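**September, coffee cell, left arm force fault**

Run 123 stopped at 14:10. Left arm tripped on wrist force while holding the cup at the spout. Protective stop, both arms froze, gripper stayed closed. Cup did not drop and nothing broke.

Log shows the force climbing for 5 seconds before the trip, so this was a slow push and no collision. Kyung-hwa thinks the cup rim was already against the spout and the controller kept trying to reach its target height. I agree. The taught point was recorded before we moved the machine back to make room for the right arm, and I never re-taught it.

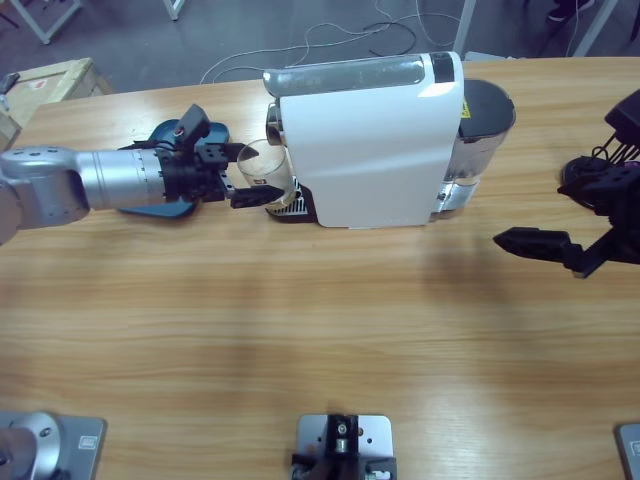 Jogged the left arm by hand afterward at low speed, right arm parked clear. Contact starts a little below the taught height, every time. That settles the cause for me.

What bothers me more is the limit. It was still set to 485 from the Reso job, when it should have been 252 for glass. With the right value we would have stopped much earlier. The parameter file loads without any check on which job it belongs to.

Done so far:

- limit back to 252, saved under the cell name
- old taught point deleted
- fault log copied to the Clirkska folder

Still open:

- re-teach cup height with the machine in its current place
- Agnes to add a job name check when parameters load
- find out why the recovery screen offered "resume" – it should force a retract first

No unattended runs until the first two are closed.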